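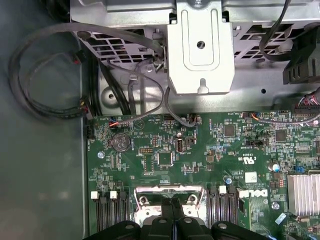
To learn the hip hinge for a deadlift, start with a broomstick held along your spine. Push your hips back until your hamstrings feel tight, then stand up. Keep your trunk rigid, like the metal chassis around that green motherboard, while the hips do the moving.

Do 3 sets of 6 – slowly, with the stick touching your head, upper back and tailbone. Add a light kettlebell after 4 sessions.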